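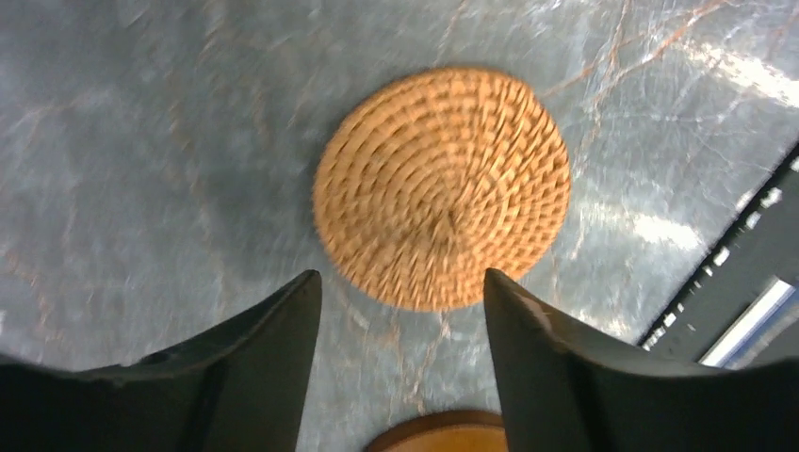 February 2019

I finally got the new fingers on the Boltano gripper, and I have been grinning at it all evening! For months I ran the arm with the stock flat pads, which are great on boxes and hopeless on anything thin. So I ordered a set of long tapered fingers from a small shop called Mirel, swapped them in (two screws a side, and I only dropped one), and started grabbing things from the kitchen.

My favorite test piece so far is a woven trivet. It's flat, it's a bit floppy at the rim, and the coils give the tips something to catch on. With the stock pads I got it off the table 2 times in 5. With the tapered ones I got 5 out of 5, and then I kept going well past the point where I was learning anything, just for the fun of watching it come up.

The wrist camera is the other half of the story. I've had it set up so both fingertips stay in view, and I love that. You can line up on the rim by eye and see right away when one side is going to touch early. The downsides are blur whenever the wrist is moving and glare off polished stone. I dropped the wrist speed to half and that took care of most of the blur. For the glare I tried turning down the exposure, but then the dark fingers melt into the shadows, so I'm still fiddling with that one.

Controller notes, for anyone running Shemweta: the default close force is way too eager for soft things. I set the closing time to 200 milliseconds and cut the force until the weave stopped creasing. Save it as its own profile! I lost mine once after a restart and had to find the numbers all over again.

A reader from the Skovelside build group asked if the long tips flex. A little, yes, mostly when I pinch something heavy off center. I had the same trouble with a printed pair back in September, and those were much worse. Next up is wooden coasters, which have no weave to hook into, and after that I want to try thin rubber sleeves on the tips.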